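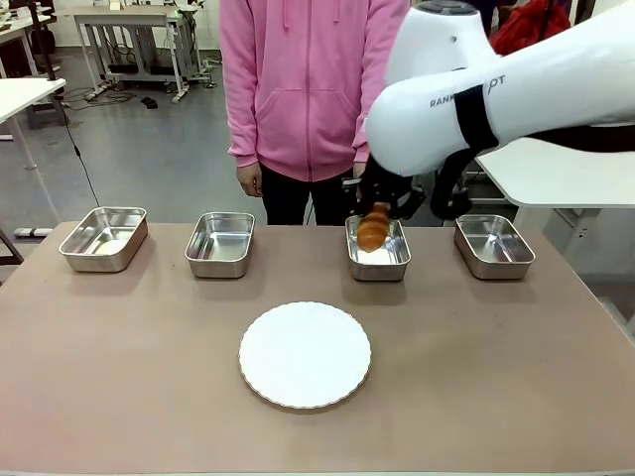 Four trays, one plate

What I've been reading
Feb 9, 2018

Hello again, readers! I promised you a novel this month and I'm giving you one, though it took me a lot longer than I planned. The book is The Ferry Year, it comes from Oso (a small press, you may remember them from the lighthouse book I wouldn't shut up about last July), and it runs to 400 pages in a typeface that made me go and find my stronger glasses.

The story is set in Demance, a river town that has been waiting on a bridge for most of a century. When the bridge finally gets approved, the family that runs the ferry has one year left in business, and the book follows them through it, month by month. I know, I know, it sounds like one of those gentle books where people look at water. There is some looking at water. But there's also a lawsuit, a very bad wedding and a drowned piano, and by the spring chapters I was reading in the car outside the grocery store.

What I liked best was the older sister, who narrates every other chapter. She's bossy and funny and wrong about nearly everyone, and the author lets her go on being wrong for a good long while before anything catches up with her. The brother's chapters are quieter and I'll admit I skimmed one of them (the one about engine parts) and then had to go back, because the engine matters later. Don't skim it.
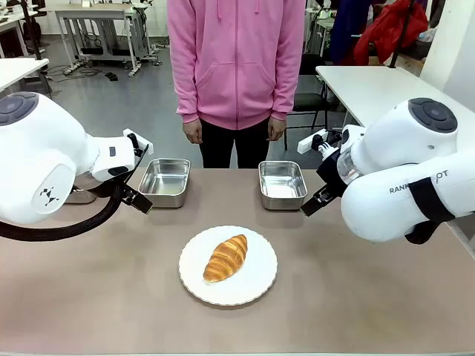
Croissant on a scalloped plate

My one real gripe is the middle. The family goes off to Flores for a funeral and stays for 95 pages, and although the writing there is lovely, I missed the river and I missed the town gossips. A friend in my book group thinks the Flores section is the heart of the whole thing and that I'm a philistine. We've agreed to stop bringing it up.

The ending I won't spoil. I'll just say that I expected a big scene with the ribbon and the brass band, and the author gives the bridge opening about half a page, told by the sister, who is mostly annoyed about parking. I laughed, and then I read the half page again and didn't laugh so much.

If you want something shorter to go with it, try Iketti, the story collection I mentioned in passing at the end of the last newsletter. Nine stories, all set in the same apartment building, and you can finish one over a cup of coffee. The one about the piano teacher is the best, and the one told by the elevator I could have done without.

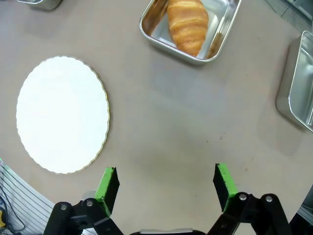 A few of you wrote to ask about large print. Oso tells me there isn't one planned for The Ferry Year yet, as the first printing was only 900 copies, but they're keeping a list of people who'd like it, so do write to them. The library has two regular copies and both were out when I checked.

Next time I'm finally tackling that family saga in three volumes, all 3240 pages of it. I'm on page 60. If you've read it and you know whether the uncle comes back, please don't tell me!

Happy reading, and keep the letters coming.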